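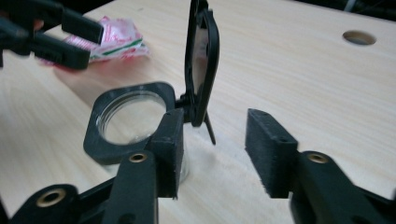

The foam pad up against a little black case with a mirror in the lid.

I had been hearing about the Gekorix hand grippers since last April, mostly from people who wanted to borrow somebody else's pair. So when Ravholm, the small outfit in Bragança that makes them, offered to lend me a kit for a week, I said yes before asking what it cost. (I did ask later. It's 2,193 euros for two, cables included, and we'll get to that!)

The idea is simple enough. You hold one in each hand, you do ordinary chores, and the software, which is called Bistard for reasons I never got to the bottom of, saves the motion so a robot arm can learn from it. I called Duarte Barreto, who designed the fingers, and started with the pads, since those are what I'd been staring at all week.

"Foam was the fourth thing we tried," he told me. "Hard rubber is lovely on a box and hopeless on a hinge. You want something that gives a bit when you lean on a lid." He admits the foam wears. Mine was getting fuzzy by Friday, and a spare set costs 140 euros, which I grumbled about. "Everyone grumbles," he said. "I grumble too. We're working on the glue."

I wanted to know about small things, because small things were where I struggled. A compact is fiddly. You have to brace the body with one side and think about where the hinge is, and your fingers aren't there to feel it. Duarte laughed at that – he says new users squeeze twice as hard as they need to for the first two days.

Bags were a different story, and I'm still not good at them.

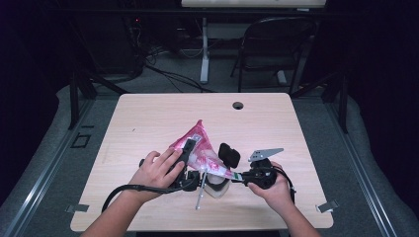
Can you use just one gripper if you only have one robot arm?
You can, and the software has a single-hand mode for it, but Ravholm sells the grippers only in pairs for now.

Rosário Ramalho runs support, and she joined the call halfway through with a coffee and plenty of opinions. Her advice on soft plastic was to slow down. "People go in like they're grabbing chips at a party," she said. "Pinch a corner, wait, then bring in the other hand." I tried it that evening and dropped fewer bags, though my wrists were sore after an hour – the grippers are heavier than they look, and I told her so.

"We hear that a lot," she said. A lighter body is planned, but she wouldn't give me a month. The price will drop to 2,079 euros for anyone who orders without the carrying case, and I'd skip the case. Mine had a sticky zipper anyway.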